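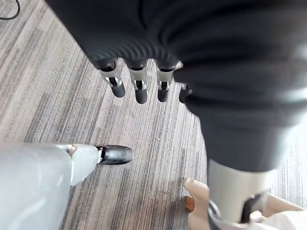
Dark gray fabric with a soft, ribbed surface and broad horizontal folds.

Plimwood textile mill to drop solvent finish by May

Kandpal, the fabric finisher based in Plimwood, will stop using solvent-based water repellent on its woven and knitted covers by the end of May, the company said in a notice to customers.

The change applies to 22 fabric lines, most of them sold to makers of furniture covers, tool bags and equipment sleeves. A water-based finish will be applied in its place on the same line, using the existing padding rollers and a longer drying oven.

Darcy Tapsell, operations manager at Kandpal, said the new finish needs a slower run. Line speed will fall from 28 yards a minute to a lower figure that is still being set during trials. Orders placed before the changeover will be filled from existing stock where possible.

"The finish goes on wet and has to cure all the way through," Tapsell said. "If the oven is too short, the fabric passes on the face and fails on the back."

Testing was carried out by Statov, a fabric laboratory in the same county. Samples were washed, dried and sprayed with water at set intervals, then rated by two technicians working separately. According to the test summary, 87 percent of samples kept their original spray rating after the full wash cycle. The remaining samples lost one grade. No sample lost more than one.

Rahel Camenzind, who signed the summary for Statov, said the weaker results came mainly from heavy ribbed knits. Finish tends to collect on the ridges and leave the channels between them thinly coated – a known problem with deep textures. A second pass through the rollers corrected it on most pieces but added weight and made the fabric stiffer.

The mill has not decided whether the second pass will become standard. Customers who buy ribbed knits have been asked to test a sample length before placing large orders.

Prices will rise on all affected lines. The notice gives no single figure, as the increase depends on weight and width. Minimum orders stay at 1000 yards per color.

Merle Paewai, a buyer at the cover maker Skedlow, said the company expects to adjust its cutting patterns for the stiffer fabric. "A tight fold takes more allowance," Paewai said. "We will recut our patterns once and leave it there."

The county air quality office has been told of the change and will amend the mill's operating permit. The solvent recovery unit will remain in place until the last tank has been drained and inspected.

Updated care labels will be sent out with the first shipments. Fabric treated with the new finish should be washed cool and tumble dried on low – line drying alone does not restore the repellent, according to the notice.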